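Aligning Three Video Streams from Handheld Grippers: A Walkthrough

Part of the Cosoda data notes. Last revised in January.

If you're collecting demonstrations with a pair of handheld grippers and a head camera, sooner or later you'll train a policy that reaches for things a beat too late and wonder what you did wrong. We spent most of a winter there! The culprit for us was time alignment between the streams, and fixing it gave us a bigger jump than any change we made to the network. This page walks through the method we settled on. It needs no extra hardware, only the printed markers you probably have on your grippers already.

What you need

A head camera and one wide-angle camera per gripper, all recording to their own storage
A square printed marker on each gripper, with a different pattern left and right
Intrinsic calibration for every camera (use a fisheye model for the wide ones, please)
Any marker detector that returns a pose
Python with NumPy and SciPy

You don't need a shared clock. If you have one, wonderful, but run the check in step 4 anyway.

Step 1. Record a wiggle

Start every episode with a wiggle. Hold both grippers out in front of you where the head camera can see the markers, and swing each one side to side, then up and down, with uneven timing. Uneven is the important word. A nice regular swing matches itself one period later, and the solver will happily lock onto the wrong peak.

Keep the wiggle going for 5 seconds. We tried shorter ones and the match got mushy, especially with operators who move gently. Keep your head fairly still while you do it and look at your hands.

Step 2. Get a motion signal from each stream

From the head camera, detect both markers in every image and convert the poses to angular speed. Angular speed is lovely for this job: it doesn't care where the camera is bolted on, so you can skip the hand-eye calibration for now.

From each gripper camera, run your usual visual odometry and take the angular speed from that. Mask out the body of the gripper first. It fills a big share of the view and never moves relative to the lens, so features found on it pull the estimate toward zero. One fixed mask per gripper does the trick, and you can draw it by hand in a few minutes.

The head moves a little too, of course. Run odometry on the head stream as well and remove its rotation from the marker poses before you differentiate. We left this out at first and got offsets that wandered from one operator to the next.

Step 3. Find the offset

Resample all the signals to the same fine grid. Smooth them lightly with the same filter on each one (different filters give different delays, ask us how we know). Then slide one signal against the other, compute the normalized correlation at every shift, and take the peak. Fit a parabola through the peak and its two neighbors to get below one sample.

Do this separately for left and right. You'll end up with two offsets, both relative to the head camera, and everything downstream can use the head clock as the reference.

Step 4. Check for drift

Repeat the wiggle at the end of the episode and compute the offsets again. If the start and end values disagree by more than 2 milliseconds, fit a straight line between them and correct the timestamps along the line. Long episodes nearly always want this. Short ones rarely do, but the check is so cheap that we run it on everything.

Step 5. Throw out the bad ones

Reject an episode when the correlation peak is low, or when there's a second peak nearly as tall. Plot a handful of the rejects every time. Most of ours came from markers leaving the head view during the wiggle, and a quick word with the operator cured it.

What we got

We ran the method over 3,000 episodes collected with the Kollside task set. Of those, 1,550 needed a drift correction, far more than any of us had bet on. Retraining on the aligned data with everything else unchanged gave us a policy that closes on the object when it should, and the hesitation before contact is gone. It was a joy to watch the first rollouts.

The Engelbrecht baseline improved with the aligned data too. We take that as a good sign, as its architecture has very little in common with ours. The gain was smaller on slow tasks such as folding, where a small lag hardly matters.
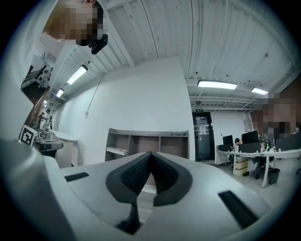
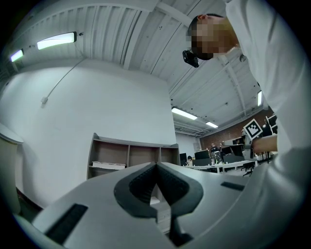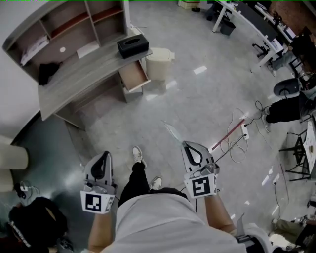
Choosing the window for the correlation took us longer than the rest of the code put together. Too narrow, and one missed detection ruins the match; too wide, and you start including ordinary task motion, when one gripper may be out of the head view altogether. We now open the window at the first point where both markers have been detected without a break, and close it at the first gap. The head view in the third picture is the kind of pose that makes this work well: both arms reach forward, both square markers are in sight, and the two patterns are different enough that the left and right tracks shouldn't get swapped. If your operators hold their hands lower than that, ask them to raise them for the wiggle and then drop back to whatever is comfortable.

Small things that helped

Print markers on matte paper. Glare from overhead lights breaks detection on glossy stock.

Lock the exposure on the head camera. Automatic exposure can change the frame timing on some cameras, and then a single offset no longer describes the episode.

Interpolate across gaps of one or two detections, never longer ones.

Save the raw timestamps next to the corrected ones. We overwrote ours once and had to go back to the cards.

Where to go next

The same signals can give you the rotation between each marker and its gripper camera once the time offset is known. That's covered in the Brudley calibration page, and it picks up exactly where step 4 ends. Bring your aligned episodes along and reuse the wiggles, there's no need to record anything new.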